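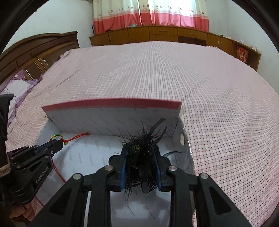 Feathers, hats and boxes: notes from the costume cupboard

By Leopold Koller

Dear members of the Clorncombe Players,

In February I took over the care of our headwear and small trimmings. I am thankful to everybody who answered my many questions about what belongs where. Some of you asked me to write down how the feather pieces should be stored, so I will try to do this in a clear way.

Feather pieces are the most difficult things we have. A felt hat can be brushed and steamed and it forgives you. A black feather with thin spiky strands does not forgive so quickly. When it is pressed under a heavy coat for one season, the strands take a bend and they keep it.

For this reason each feather piece will now have its own cardboard box. It does not need to be a special box. An ordinary shop box with a lid is good, also one with FASHION printed all over the inside, if it is clean and the print does not rub off on a white cloth. Please try this with a cloth before you use it. Two of the boxes from Solthorpe left grey marks on my cloth and I have put them in the recycling.

How to put the piece in the box: open the box on a bed or a big table, so that you have space on all sides. Hold the piece in the middle, where it is the thickest, and let it down slowly from above. Do not hold it by the long curved feathers. If there is a loop or a ribbon, lay it flat at the side and not under the feathers. Then close the lid and look if anything is sticking out at the corners. Small loose strands will always fall and this is normal for old feathers. If a bigger one comes away, put it in an envelope in the same box and write the number of the piece on it.

Please don't use mothballs. The smell stays in the hats and last year our dancers complained of it, I think with good reason. I use small bags of dried lavender from the Gadedow market, 12 bags for the whole cupboard, and I change them every 6 months. Vacuuming the shelves helps more than any smell.

About the numbers: our old list has 1,595 entries, and the newer one, which was begun by the Ammann family when they still lived in Clorncombe, has 2,034. Many things are on both lists with different numbers. If you find a label with two numbers, please leave both. I am making one list from the two of them, but it goes slowly and I can only work on it in the evenings.

I also have a request. Several black headpieces from the cabaret programme are still at home with the people who wore them. I don't mind this at all, but I would like to know who has which one. You can bring them to rehearsal or I can come by and pick them up with the car. If you have spare boxes with a lid, bring these too, in any colour. Shoe boxes are a little too short for the long feathers, but boot boxes are very welcome.

The cupboard key is now kept in the kitchen drawer, on the left, beside the tea towels.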